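Cleaning and storing black plastic housings and covers

Matt black moulded parts show every mark. Grease from fingers, chalky bloom from old polish and fine scratches all stand out more than they would on grey or white. The notes below apply to ABS and similar hard plastics. They do not apply to rubber or to painted metal.

Washing

Remove dust first with a soft brush, working out of the corners. Wiping a dusty shell with a dry cloth is the usual cause of scratching. Mix 5 ml of washing-up liquid into 1000 ml of lukewarm water, wring the cloth out well and wipe in one direction. Go over the part again with plain water and leave it to stand on edge.

Do not use acetone, cellulose thinners or brake cleaner. Isopropyl alcohol is safe on most hard plastics for short contact, but test it on an inside face. Clear polycarbonate can craze under stress, so keep solvents off it.

Metal cooling fins should be brushed dry, along the ribs. Water left between fins carries dirt down to the base, where it sets hard.
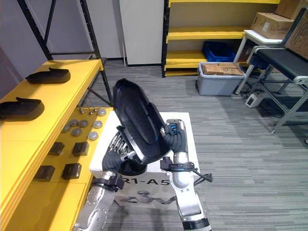
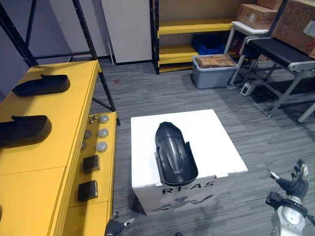 Old labels

Warm the label with a hairdryer on its low setting and peel back slowly at a flat angle. Residue comes off with white spirit on a cotton pad, followed by the soap mix. Bram Hoekstra uses cooking oil instead, left on for an hour. It works on paper labels but is slow on foil ones.

Scuffs

Light scuffs on a matt face can be reduced with a damp melamine sponge and very little pressure. Stop as soon as the surface begins to shine - the texture has been worn down and will not come back. Gloss faces need plastic polish and a clean microfibre cloth.

Storage

Keep parts out of direct sun and away from radiators. Long thin covers should lie flat with support along the full length, or they take a set. Put paper between stacked pieces; bubble wrap can leave rings on a soft-touch finish after a warm September in a loft.

Screws go in a bag tied to the part, with the lengths written on the bag.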